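Program reports | Play and learning materials

Progress report to the Mellau fund, second period
Prepared by Obed Alhassan for Hanneke Van den Broek
Position as of 1st April

1. Scope
The grant covers the selection, checking and cataloging of pretend-kitchen materials for loan to preschool groups in the Staltton district. Work in this period was limited to the table-top set: toy food, small tableware and the toaster oven. Larger furniture is scheduled for June.

2. Work completed
The catalog now holds 2,909 entries, all in the new format. Each entry gives material, color, cleaning method and storage box. Toy food and real tableware are listed separately, as they are cleaned in different ways. The fruit, the plate, the green mug and the oval colander were laid out on the white table next to the toaster oven for the layout review.

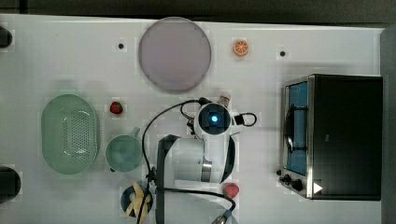
The review led to one change in the storage plan. Fruit will be boxed with the small dish instead of with the plate, which needs a flat box of its own. The colander stays with the mug. Box labels have been reordered from Mulder to match.

3. Soft items
Felt pieces are handled as a separate group. They pick up lint and cannot be wiped down like the hard pieces, so the check covers seams, label edges and surface. Fraying at a label edge is recorded as wear and does not remove an item from loan. An open seam does.
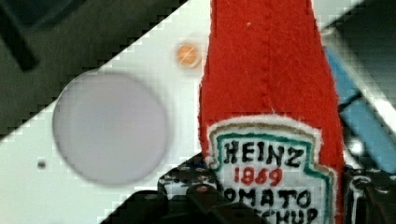

Fig. 2. Felt ketchup bottle, red, with bordered label. Loose fibers at label edge.

The repair list for felt stands at 16 items, of which 11 need only trimming. The other 5 need new stitching and will go out with the next Dritura sewing order.

4. Budget
Spending is within the approved amount. The box line is slightly over - the flat boxes cost more than planned - and the difference is covered by the label line. No transfer between main headings is requested.

5. Next period
- Finish felt repairs and update the entries.
- Issue the revised box list to all borrowing groups.
- Start on the larger furniture in June.

One decision is needed from the fund: whether groups may keep a set for a full term. The loan form cannot be printed until this is settled.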